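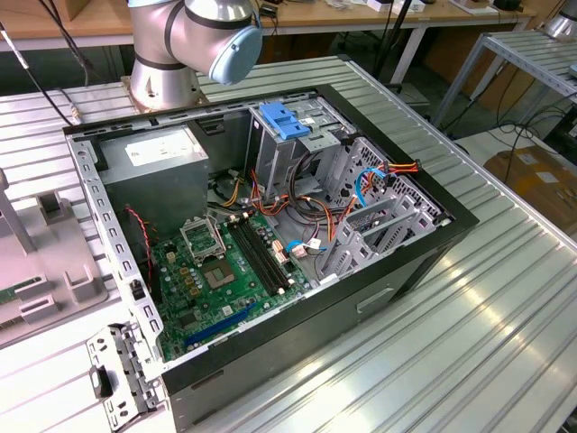
Desktop tower on its side, side panel removed.

Cluvo Recycling: Desktop Drop-Off FAQ

Which sites accept desktops?
Drillia and Jurkeck. The Han site takes monitors and cables only.

Is there a limit?
Five units per visit. Loads over 20 units need a booking.

Do I have to remove the hard drive?
No. Drives left in a unit are shredded within 12 days of intake.

Can I get a shredding certificate?
Yes. Request it at the counter and quote form 1175.

Are laptops accepted?
Yes, at Drillia. Tape over the contacts of any loose battery.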